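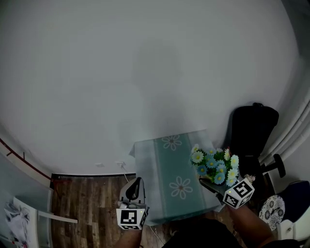

Figure 2. Small table with a teal cloth against a white wall; the cable from the wall socket trails across the floor.

4.2 Do table coverings change how people rate a rental room?

The claim that a cloth on the table raises the perceived quality of a furnished room is repeated often in the letting trade, and we have found little to back it up. Most later writers cite the Skutska survey, which asked landlords what they believed tenants liked. It did not ask tenants. Cui repeated the exercise with tenants, but showed each person a bare table and a covered one side by side, so the purpose of the question can hardly have been a mystery.

Our own data come from 423 listings on the Illetti site, collected in January and checked again on 5/6/19. Shiyu Cao coded the rooms for wall color, flooring, visible cords and the presence of a cloth, runner or mat. Plain white walls and dark floors, as in Figure 2, gave us a convenient baseline, since the cloth is then the strongest color in the room. If coverings matter at all, they ought to matter in rooms like these.

The raw comparison looks good for the trade view. Listings with a covered table drew more inquiries in the first nine days. But covered tables also turned up in listings with longer text and better light, and once these were taken into account most of the difference went away. What remained was small, and it changed sign when we dropped the 33 listings managed by Jikbridge, whose rooms are furnished from a single catalog.

Pattern fared no better. Floral cloths have been described as "homey" and plain ones as "modern," yet our raters split almost evenly on both words. Loose cords on the floor had a steadier link with low ratings than anything on the table did - a dull finding, and one the staging guides rarely mention. We would not lean on it too hard either, as cords were coded by one person and only where the floor could be seen.

We therefore treat table coverings as a control variable in Section 5 and make no claim about their effect on rent.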